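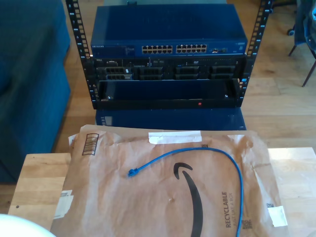
Clorero cell kit review: living with a small arm and a fussy cable job

Posted 9/12/25 in Reviews

I've been using the Clorero kit since July and I've got opinions, so get the kettle on. If you haven't come across it, Clorero is a setup and upkeep package for single-arm cells. You supply the arm, they supply the calibration software, a torque driver, a tub of spares (gripper screws, cable clips, a bag of sticky feet) and a spiral-bound logbook that is far nicer than it needs to be. It costs £600, which made me wince, and I'll come back to that.

My cell is a white arm, a wooden table and an open-frame rack on the floor just past the table, with a blue Netgear switch at the top and a Dell server under it. The job is network cables. The arm picks up a blue patch cable and puts the plug into a port. That's the whole brief, and if you've ever tried to get a machine to handle something bendy with a little plastic clip on it, you'll know why I went looking for help.

Getting it set up

The first afternoon is bolting things down and checking them. The software walks you through the joints in order, starting at the base, and won't let you move on until you've tightened each bolt and ticked the box. I found this bossy for ten minutes or so and then rather restful. The torque driver clicks over nicely and fits in the hand well, although the case it lives in has a latch that's clearly going to snap one day.

After that comes the camera and gripper alignment, and this is where I'd say the kit earns most of its money. Before Clorero I was doing it with a ruler, a notebook and a lot of muttering. Now you bring the gripper up to a printed target, press go, and the software nudges the arm through a set of poses and works out the offset between what the camera sees and where the fingers close. Mine was out by 4 mm. FOUR! An Ethernet port won't forgive that, and I'd spent weeks blaming the cable.

Next you teach it the rack. You guide the gripper to each rail in turn, the software takes the angle, and from then on you can tell it which port you want by name. It did ask me to confirm that the rack was bolted to the floor. It isn't, and there's a "free-standing" option buried in the advanced menu that should be on the front page, because plenty of small cells are going to be like mine. Choose that and it simply asks you to re-teach the rails whenever the rack has been knocked or shifted.

The upkeep side

Clorero has you run a check every 100 insertions. The arm goes back to the target, measures itself, and gives you a green, amber or red. I've had mostly greens and a run of ambers in the warm weather. The one red was my own fault – I'd swapped the gripper fingers and not told it.

What I like is that an amber comes with an actual job to do. It'll say "check finger screws" or "clean camera window", and you do the thing, press the button and see if the number drops. Loose finger screws have been the cause more often than anything else. I put a dab of the thread-lock from the spares tub on them and the ambers got a lot rarer.

The logbook is paper, and I thought that was daft until I'd used it for a while. The software keeps its own history, but it's the scribbles I go back to. "Plug twisting in grip, moved pick point closer to boot" has saved me a whole evening, and no graph was going to tell me that.

Wear on the fingers is a bit of a blind spot, mind. The kit measures position very well and grip hardly at all. A plug can sit in the fingers at a slight lean and every check will still come back green. I've started doing my own test, where I close the gripper on a spare plug, give the cable a gentle wiggle, and look at whether the plug shifts. If it does, the finger faces get a wipe, and if it still does, they get changed. It would be lovely to have that as a page in the book.

Cable handling

There's a section in the software called Slack, and please don't skip it like I did. You show it how the cable behaves by moving the arm slowly from pick to port while you watch where the loop goes, and it sets a route that keeps the cable clear of the elbow and the wrist. With the route taught properly, the approach to the port is much calmer. The gripper comes in square, there's a little pause, then the push.

You can set how hard it pushes as well. The default was too keen for my liking, so I took it down 2 notches and let it have another go at the angle before pressing on.
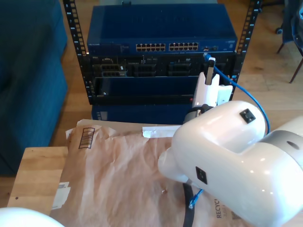 Katherine Londoño thinks I'm letting them off lightly on the push setting. Her view is that a kit sold for setting up cells shouldn't come with a default anybody needs to turn down, and that a first-time buyer could bend the pins in a port before they'd ever found the menu. She'd have it start at the gentlest setting and make you work upwards. She also reckons the check after a finger swap should be compulsory, with the arm refusing to move until it's been done.

I can't argue with much of that. I'd still want a way round the compulsory check when I'm only trying fingers on for size, but as a default, yes, she's right, and I've sent both suggestions to Clorero. Their support people answer emails, by the way. It took them a couple of days and the reply was written by someone who'd read my question.

What else is out there

I had the Paucar kit on loan before this one. It's cheaper and the alignment is decent, but the upkeep side is a PDF and a calendar reminder, and I never once did the checks on time. If your cell does one simple pick and never changes, it would probably do you fine. Tovska make a fancier version with a force sensor that goes behind the gripper, and that would sort out my grumble about grip, but the price is on request and I've learnt what that means.

Grumbles, quickly

The target card is glossy and picks up glare when the sun's on the table, so I draw the curtain for calibration. A matt one would cost them pennies. The software wants to update itself at the exact moment you open it to run a check. The sticky feet don't stick. And the spares tub has one size of cable clip, which is too small for anything with a chunky boot on it – I've been using Perketti clips instead and they've held up well.

Would I buy it again?

Yes, I would, though I'd try to get it in a sale. £600 is a lot for software, a driver and a tub of bits. Against that, I've stopped spending my evenings re-measuring the same gripper, and when something drifts I generally know which screw to look at first. I'm moving on to the lower ports next month, where the approach is tighter and the loop has less room to hang, so I'll add a note under this review once I've had a proper go at those.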